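Litter Corner: The Tray, the Scoop and the Lidded Bin

2 photos | 3724 views | 5 shares

Bistside runs its cat care page for people who have just taken in their first cat, and the litter tray is the subject we get the most mail about. Food is easy to ask about at the store. Litter is something most people buy in a hurry, along with whatever tray happens to be on the same shelf, and then they write to us a month later.

The gallery for June covers a tabletop setup with a tray, a scoop and a round container with a lid. The captions are short. The notes under them cover the questions that come up most often, and they apply to nearly any tray of this type. Readers who want the longer version can find it in the cleaning guide listed at the bottom of the page.

A word on the tray first. A plain open tray is what we suggest for most homes. It has no hood to lift off and no flap for the cat to learn, and you can tell from across the room whether it needs attention. Hooded trays keep more litter in, but they also get forgotten. If you have an older cat, check the height of the side before you buy. A stiff cat will step over a low edge and walk away from a high one.

1. Filled tray with the scoop in it 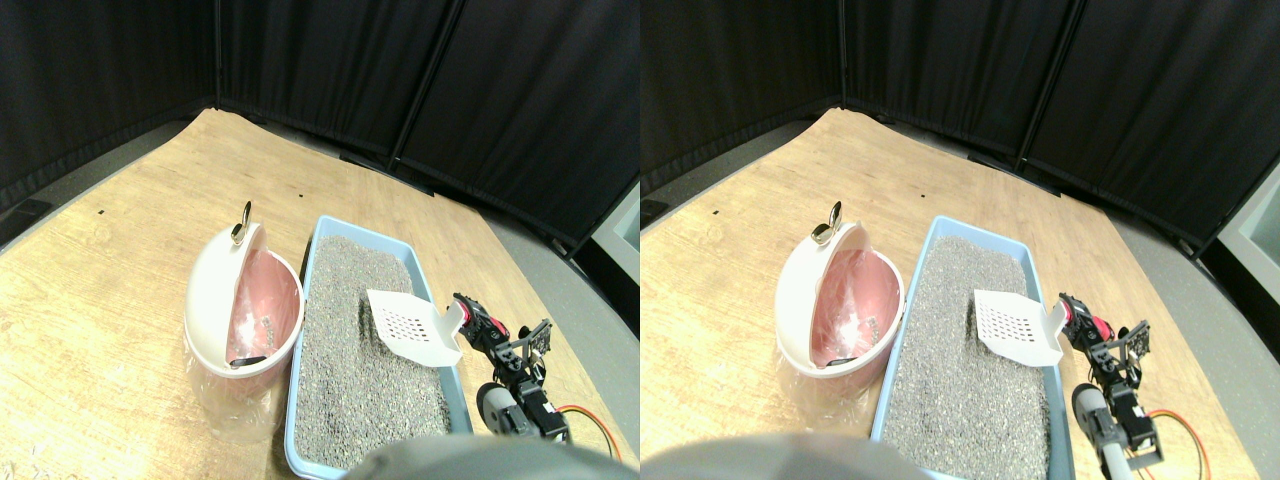
2. Scooping

Scoop at least once a day, and twice if you have more than one cat using the same tray. Start at one end and work toward the other. Push the blade in at a low angle until it touches the bottom, lift, and hold it still over the tray while the clean litter drops through. Shaking hard breaks the clumps apart, and the small pieces fall back in where you can't get them out again.

The scoop in the first photo has a flat blade with small square holes. That size of hole suits a fine, granular litter like the gray one it is resting on. Wood pellets need a wider slot. If you switch to pellets and keep the old scoop, you will be throwing out a lot of clean litter with each pass.

Depth matters too. Most clumping litters need enough under the cat for a clump to form before the liquid reaches the plastic. Three finger widths is a fair guide. Top up after scooping so the level stays even from one day to the next.

3. Tray on the right, open container on the left

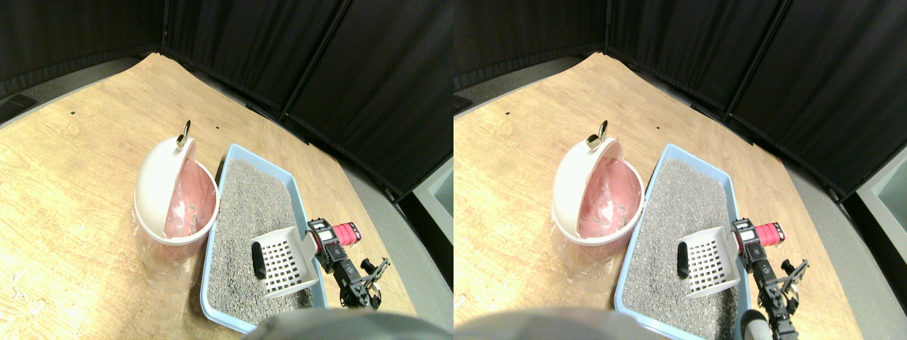

Bistside Cat Care Club - Litter and Cleaning Team

The round container has a white lid on a hinge and a pink interior, and the lid stands open. We like a lid that stays up by itself for any job where you have something in the other hand. A lid that drops has to be held, and it gets dirty on the underside faster than you would expect.

If you use a small lidded bin for tray waste, line it and empty it every evening. The lid slows the smell down for a few hours. It does not do much overnight in a warm room. Fold the edge of the liner well over the rim, or it will slide in the first time something heavy lands in it.

Do not use the same container for waste and for dry food, even after washing. Plastic holds on to odors, and cats notice. The same goes for scoops - one for litter, one for food, and keep them in different rooms.

Full changes are a separate job. Every two weeks is a reasonable start for a single cat on clumping litter. Tip everything out, wash the tray with warm water and a mild unscented soap, rinse it well and let it dry before you refill it. Damp plastic makes the bottom layer stick, and you will be scraping it for days. Skip bleach and anything with a strong citrus scent. Scratches in the base collect odor over time, and a tray with a badly scored floor should be replaced.

Light-colored trays, such as the light blue one here, show dirt sooner than black ones. Some people count that against them. We find it useful, and it is the color range we stock at the club table.

Notes by Fung-ping Fu.

Comments (3)

Baoshan Cui
The part about hole size explains a lot. I went from clay to pellets in the spring and have been tossing half the bag every week. Is there a scoop that works for both, or do I need to keep two?

Fung-ping Fu
Keep two. The ones sold for both have medium slots, and small clumps fall through them.

hallway_tabby
We scoop twice a day and ours still kicks litter all over the bathroom. Moved the tray so the entry side faces the wall and it's a bit better. A mat helped more than I thought it would. Would like to see a gallery on mats if you are doing more of these - there are so many kinds and the rubber ones all look alike to me.

Related

Cleaning a Litter Tray: The Full Guide
Clay, Pellets or Paper: Which Litter for Which Cat
Clullico Reader Swap: Trays and Carriers
Moving the Tray Without Upsetting the Cat
Storing Dry Food in a Small Kitchen
Fidbridge Branch: June Notes
Husar Street Drop-In Hours for New Owners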